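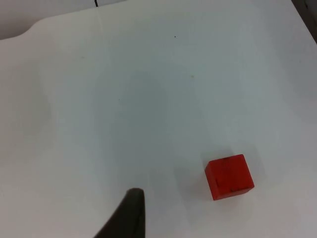

El blanco mate no es un color neutro

Las guías de equipamiento para oficinas municipales insisten desde hace años en el acabado blanco mate para las superficies de trabajo. El argumento es conocido: refleja más luz, reduce la potencia instalada en luminarias y facilita detectar la suciedad. Los tres puntos son ciertos. Mi objeción es que se midan por separado y que ninguna guía los compare con el coste de mantener ese blanco durante la vida útil del mueble.

El caso de Ustiren es útil porque está documentado. El ayuntamiento sustituyó 58 puestos de atención al público por mesas blancas del fabricante Kurken, con una garantía de acabado de seis años. El pliego fijaba un valor mínimo de reflectancia en el momento de la entrega y no decía nada sobre su evolución. A los 25 meses, 14 puestos presentaban zonas de amarilleo o de brillo por roce, casi todas en la franja donde apoya el antebrazo. La garantía no cubre ese desgaste, que el contrato clasifica como uso normal.

El brillo por roce merece atención aparte. Un acabado mate dispersa la luz gracias a su microrrelieve; cuando este se aplana, la superficie empieza a producir reflejos localizados. El usuario percibe deslumbramiento aunque el luxómetro indique un valor correcto. En Triltov lo resolvieron bajando la intensidad de las luminarias, con lo que desapareció la molestia y también la iluminancia exigida en el plano de trabajo.

Tampoco ayuda la limpieza. El protocolo de Bagheri, copiado en muchos pliegos, prescribe un desengrasante alcalino diario. Sobre un laminado gris medio el efecto tarda en notarse; sobre blanco, cualquier diferencia de tono entre dos mesas contiguas salta a la vista y acaba en una solicitud de reposición.

No propongo volver a la madera oscura. Un gris claro de reflectancia intermedia cumple los requisitos habituales de contraste con el papel y con la pantalla, y tolera mejor el envejecimiento desigual. Exige algo más de luz —el cálculo debe incluirse en el proyecto—, pero ese consumo puede presupuestarse. La reposición anticipada de tableros suele cargarse a otra partida y queda fuera de la comparación.

Los próximos pliegos deberían pedir la reflectancia y el brillo especular tras un ensayo de abrasión, además del valor inicial. Los laboratorios ya disponen de los equipos necesarios.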